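ok so. moving my grandmother's sourdough starter 2 states over in a car with no working AC. thread, bc people asked

1/ backstory quick. Éabha Kavanagh (my aunt, married name, long story) has kept this starter going in Stevgate since before I was born. she's moving into a smaller place and the fridge there is tiny. so it comes to me

2/ it was my grandmother's first. she was a Horobets and she baked for the whole street. rye mostly. no recipe written down except one card that says "flour, enough"

3/ thanks gran

4/ things I packed: the jar, a second jar in case the first jar, a bag of rye flour, a spoon, water, dish towels, 2 ice packs from the gas station. things I did not pack: lunch

5/ if you never kept one – a starter is flour and water with yeast and bacteria living in it. warm = it eats faster. too fast and it gets thin and sour and smells like nail polish remover. you don't want that on day one of owning it

6/ so the whole drive is me thinking about temperature. the road is just

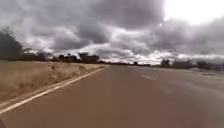
the whole afternoon, pretty much

7/ first stop was Zosau. opened the lid. had doubled and was pushing up on the towel. smelled like apples, good sign. stirred it down, fed it two spoons of rye, very little water. stiff dough ferments slower than a wet one so you can buy yourself some hours that way

8/ guy at the next pump asked if it was paint

9/ called Nevzat Tekin from the parking lot, he ran the bakery I worked at for 4 years. he said quit opening it. he said every time you open it you're just worrying at it. he said put it on the floor behind the seat, heat rises. fine

10/ he also said dry some. should of done this before leaving. smear it thin on parchment, let it dry out all the way, crumble it, keep it in an envelope. then if the jar breaks you still have gran's starter. it'll sit for months and you wake it up with warm water

11/ I did not have parchment. I had a Stollix sandwich wrapper. not the same

12/ people in replies asking is it really the "same" starter after all these years. idk! Hussam Hourani (baker, smarter than me) thinks it drifts toward whatever flour you feed it and whatever kitchen it lives in. so mine will be mine in a while. kind of sad, kind of nice

13/ my aunt does NOT agree with this and told me so at length

14/ her rules, which I wrote on my hand and then sweated off:
feed at night
rye only, never white
never metal lids
don't name it

15/ cousin Demyd named it years ago. it's Volodya. don't tell her
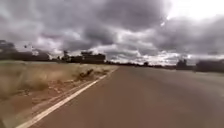
posted by breadandbother · May 17, 2012

16/ ok back, had to find signal. ppl want the actual bread so let me do that now

17/ night before: big spoon of starter, 90 grams rye, 90 grams water. cover, leave it on the counter. morning it should look like wet cement with holes in it. that's right, that's how its supposed to look

18/ then rest of the rye, salt, more water then you think, spoon of honey if you want (aunt says no honey). there's no kneading. you can't knead it, it's mud. wet your hands and shove it in a greased pan

19/ smooth the top with a wet spoon. dust with flour. when the flour cracks on top it's ready for the oven. that's the only timer my grandmother had and it works better than mine

20/ hot oven first, then turn it down. long bake. longer than that. if you think it's done it isn't

21/ and then you can't eat it. you wait till the next day. cut it warm and the knife comes out all gummy and you'll think you messed up the whole loaf when you only messed up the waiting

22/ I have never once waited

23/ also someone asked about flour. I get Demchenko dark rye in the big sack, split it w a neighbor. any whole rye is ok. old flour is not ok, smell it first, if it smells like crayons toss it

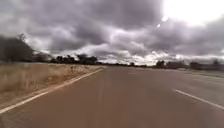
24/ anyway the not-baking months. you can leave it in the fridge a couple weeks easy. grey water on top is fine, stir in or pour off. pink or orange is NOT fine, throw it all out, jar too, no heroics

25/ last July aunt went away and forgot it completely. came home and it was flat and grey and smelled like feet. fed it three nights in a row and it came back like nothing happened. so don't panic over one missed feeding

26/ I'm panicking over the floor of this car though

27/ update, it's over the lid. little bit on the carpet. carpet is now also a starter

28/ going to take a spoon off and eat my gas station crackers. if anybody near me wants some once I'm home bring a clean jar, not a metal lid, you know the rules

29/ will post the first loaf. if it's a brick I'm posting the brick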